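Home and Garden Help > Laundry and Fabrics
Viewed 2,354 times

Old cotton tablecloth has gone stiff and a bit grey after washing – can it be saved?

Asked by Trirkia, May 22, 2010

I have a few printed cotton tablecloths that came from my gran's house. They had been folded in a drawer for years so I put them through the machine at 40 with normal powder. They came out clean enough but they feel like cardboard and the white parts look dull. We are in a hard water area. I don't want to use bleach as the pattern is already faded on one of them. Is it the water, the powder or just the age of the cloth?

3 answers

Flilteck
Most likely powder left in the cloth. Hard water stops it rinsing out properly and old cotton holds on to it. Wash again with no powder at all and see if you get suds in the door. If you do, keep rinsing until they stop. I had to do mine three times.

After that, put white vinegar in the softener drawer, around 200 ml for a full load. Don't use fabric softener, it coats the cotton and the next spill won't wash out as easily. Dry on the line and iron while still damp.

Nukden
just buy a new one, they are cheap on the market

Dwivedi
I agree with Flilteck about the rinsing but would add a few things.

Check the edges before you put it through again. Old hems often go first, and a machine spin will turn a small hole into a long tear. If the cloth looks thin when you hold it up to the window, do it by hand in the bath. Lukewarm water, soda crystals, leave it for an hour and press it down now and then. Don't wring it. Let the water out, press the cloth against the side and rinse twice.

For the grey, an oxygen whitener is gentler than chlorine bleach, but test it on a corner first. Reds and pinks are the ones to watch – some older dyes run in anything warmer than lukewarm.

My small table has a pink flowered one on it and I only ever wash it cool.

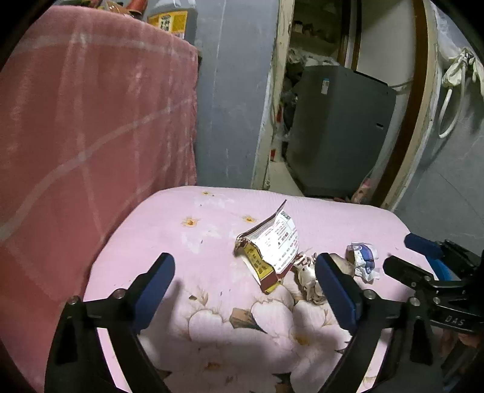 Trirkia
Thanks both. I did the wash with no powder last night and there were suds all over the glass, so that answers that. Second rinse is on now. Does the vinegar leave a smell?

Flilteck
No, it goes once the cloth is dry. Don't mix it with the whitener though, do them in separate washes.

Was this page helpful? 80 people said yes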